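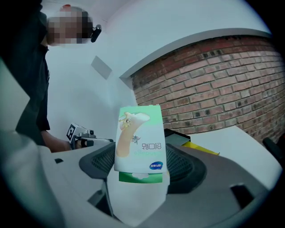 ## The Dankwa market tote

I made the first Dankwa because I was sick of bags that fall over. You set them down on the passenger seat, you take one left turn, and there go the oranges! So this one has a flat, stiff bottom and sides that stay up by themselves while you load it. It's the bag I take to the store, to my sister's place, to the library, and (once) to a wedding with a casserole in it.

The body is heavy cotton canvas, the kind that feels a bit like cardboard for the first few weeks and then gives in. I don't pre-wash it. I tried that with an early batch and they came out soft and kind of sad, and the whole idea of the flat bottom went with them.

### Size and weight

- 19 inches wide at the top, 10 inches deep at the base
- Handles drop 10 inches, so it goes over a winter coat sleeve
- One inside pocket, big enough for a phone and keys
- Tested to 28 pounds

I get asked about the 28 a lot. We load a bag with sacks of rice, hang it from a hook in the back room overnight, and check the stitching in the morning. You could put more than that in it, I suppose, but your shoulder will complain long before the seams do.

### Colors

Oat, navy, rust, and a dark green I call Skivevstead, after the town where I rent the workshop. The rust is a little more orange in person than it looks on most screens. The green fades the slowest if you tend to leave things in a sunny car.

I had a yellow for a while. It showed every single fingerprint, and I'm not bringing it back, but thank you for the emails.

### The divider

Every tote comes with a canvas divider that slides into two channels along the inside. Put it in and you get a narrow side for the tall stuff and a wide side for everything else. Take it out and it folds flat under the base. Maysoun Qudah cut the pattern for it after I'd made a mess of three of my own, and hers goes in on the first try even when you're standing in a parking lot with one hand free.

If you already own an older Dankwa without the channels, the divider won't stay put in it. I can sew channels in for you for the price of postage both ways — just write first so I know it's coming.
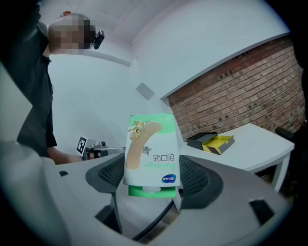

**Can I put it in the washing machine?**

Cold water, gentle cycle, divider out, and hang it up to dry. The stiffener in the base slides out through a slit at one end, so please pull that too or it'll curl. Skip the dryer completely. Mine went through a hot one by accident and now it's a very nice bag for a child.

**How long does shipping take?**

I sew to order, and most bags leave the workshop within 7 days. October gets busier, so give it a little longer if it's meant as a present. You'll get an email from me when I drop it off at the post office, usually late in the afternoon.

**Do the handles come in a longer length?**

I can add up to 7 inches to the drop for no extra charge. Put it in the order note. Longer handles are great across the body, but the bag will bump your knee if you're on the short side (I am, it does).

### Repairs

Loose stitching, a popped rivet, a handle the dog got to... send it back and I'll fix it. The stitching and rivets are free for as long as I'm doing this. For dog damage I charge for the canvas. Please empty the pocket before you mail it. I still have a set of keys here on a green ribbon, so if those are yours, get in touch!

— Korkor Mensah, Durkum Bags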